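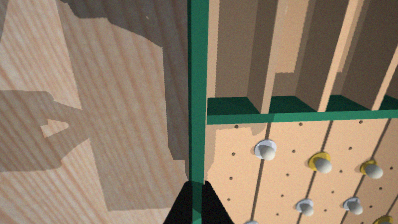 Remo Benedetti wrote in to say the Nuvidard two-arm bench is only worth having for its wrist cameras, and that the overhead view could be dropped. I've now put a fair amount of time into it and agree with about half of that.

Nuvidard is a simulated bench with two black arms, each with a two-finger gripper. I bought the single-seat licence for 70 dollars and paid for it myself. Setup took 20 minutes, most of it spent on the controller mapping. I used a Utton hand controller for the left arm and a Kang for the right, then swapped them.

The wrist cameras look straight past the fingertips, so you can judge a close approach well. On the peg board the pale knobs stand out clearly from their white and yellow washers. Colour is good. Shadow edges are stepped when the gripper gets in close, and a vision model may pick up on that. 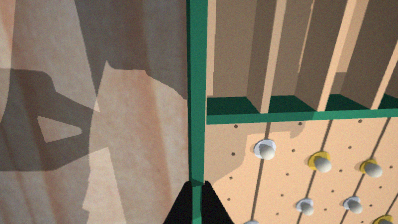 Last updated: 8 January 2021

The March release is meant to smooth the shadows. I'll test it when it's out.

Of the two controllers, the Utton is lighter and its trigger travel is longer, which suits small finger movements. The Kang is quicker when you want to swing the whole arm across the table, but I kept closing the gripper harder than I meant to. For fine work I'd take the Utton.

The fixed camera is where I part ways with Remo. With only a wrist view I lost track of the other arm. From out here you get both grippers, the open green box and the rubber band in one go.
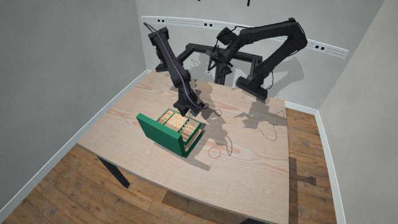

Cable and reach

The left arm has a purple cable along its length. It's a nice touch of realism, and it also gets into the other arm's wrist view. Reach is fine for most of the table. When one gripper is over the box it hides a lot of the compartments from the other — plan your approach angle before you start. 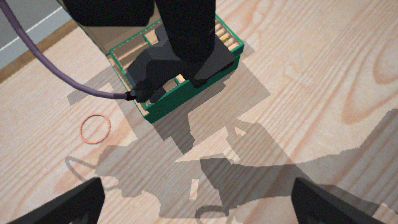 Araceli Olvera

Logging is plain and works. A run of 3,000 steps saved without trouble, and the playback scrubber is easy to use. I'd like a per-camera exposure setting and a way to save controller profiles by name.

Worth the money if you need two arms. If you only need one, the Nomeo package has less to configure.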